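Prekia 兔子图案餐托盘(大号,米色)

所属系列:Gökçe 早餐桌
分类:托盘与餐垫
供货状态:有货,周一发出

产品说明

这款托盘是 Gökçe 早餐桌系列里最大的一件。长方形,四角做圆,四周有一圈凸起的边,端着走的时候杯碟不容易滑出去。底色是米色,左上角印有深色手写体英文“Rabbit”,右下角是一只线描的小兔子。图案只用线条,没有填色,和白色餐具、素色桌面放在一起都不抢眼。

尺寸按一人份早餐来定,长边约40厘米。一只碗、一只小碟、一只杯子和一把勺子可以同时放下,中间还有余地。如果只放一碗粥和一把勺,也可以把碗留在托盘旁边的盘子上,托盘专门用来放面包、水果和餐巾,家里孩子吃饭慢,这样摆比较好收拾。

同系列的盘和碗为白色,边缘有一道深色细线,与托盘分开销售。盘子可以垫在碗下面,接住洒出来的汤水,也可以单独当点心盘。小勺为银色,适合喝汤、吃酸奶和拌麦片,不建议用来挖冻硬的冰淇淋。

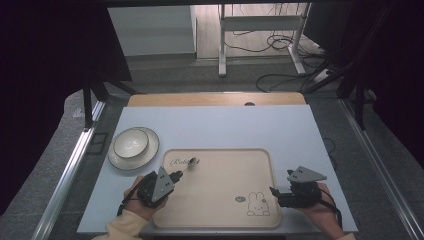 文/Orhun Yalçınkaya Flukomano 餐具部

左边的白盘叠白碗,是我们店里问得最多的搭法。碗放在盘上,盘放在托盘外侧,小勺搁在托盘靠近字样的一角,右下角的兔子就能露出来。浅蓝灰色的桌面配米色托盘,颜色上比较柔和;深色木桌也可以用,托盘的轮廓会更清楚。

有顾客问,托盘能不能直接当盘子盛食物。我们的建议是干的点心可以,例如饼干、切片面包、带皮水果。带汤汁的菜请装在碗盘里再放上去。托盘的边只起阻挡作用,盛不住多少液体。

日常清洁

用完后先把碎屑倒掉,用软海绵蘸温水和中性洗洁精擦洗,再用清水冲净,擦干后立放。字样和兔子图案处不要用钢丝球或去污粉。番茄酱、咖喱、浓茶一类容易留色的东西,洒上去以后请尽快擦掉。隔夜的色渍可以用小苏打加少量水敷一会儿再擦,多数能淡下去,完全去掉则不一定。

本品不能进微波炉和烤箱,也不要把刚离火的锅直接放在上面。刚盛好热粥的碗可以放,碗底最好垫一只盘子。洗碗机我们没有做过长期测试,不作推荐。

收纳

同款托盘可以上下叠放,最多叠7只,再多取用时容易歪。叠放时中间夹一张厨房纸,可以减少表面摩擦。橱柜不够深的话,竖着插在砧板旁边也行。

购买与搭配

托盘单只出售,另有2只装。整套早餐组合包括托盘、盘、碗、小勺各一件,装在同一个纸盒里,盒内有隔板。需要4套以上的,可以在下单时选择合并包装,省去单独的外盒。只想补一把勺或一只碗的,请到 Gökçe 系列页面单独选购。

不同批次的米色会有轻微深浅差别,印字的位置也可能略有偏移,属于正常范围。对颜色一致要求较高的,建议一次买齐。

退换

收货后请先检查四角和边缘。有磕碰、缺口或图案漏印的,保留包装并联系客服,我们补发或退款。已经使用过的托盘,除质量问题外不接受退货。

相关商品

Gökçe 深线边白碗
Gökçe 深线边圆盘
Gökçe 银色小勺
Etent 棉质餐巾(素色)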